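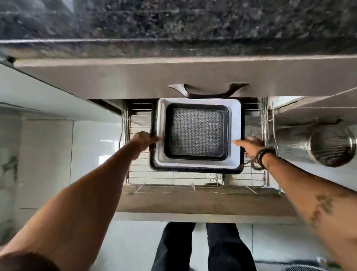
Stomton, June

To the list,

Replying to the question about the lunch order for the Skemska walk. The earlier message is quoted below.

> Are we still doing the long route on Monday? The Varela bus
> only goes as far as the quarry now, and that adds 2 miles
> each way. Also, who is bringing food?

Yes, the long route is still on. The bus company confirmed the quarry stop stays in place until the bridge work is done. We will meet at the quarry gate at 8 and walk up past the reservoir. The top of the hill is 457 meters and the last part is steep, so bring poles if you use them.

We have 28 names down, almost all for the full distance. If you want the short route, turn left at the sheep pens and wait at the Mitemach tea room.

For food, I can bake two kinds of flapjack on Sunday night, one without nuts. Please bring your own sandwiches and water. The tap at the reservoir is still shut off.

Dogs are fine on a lead. Reply to me off the list if you need a ride to the quarry.

Walks secretary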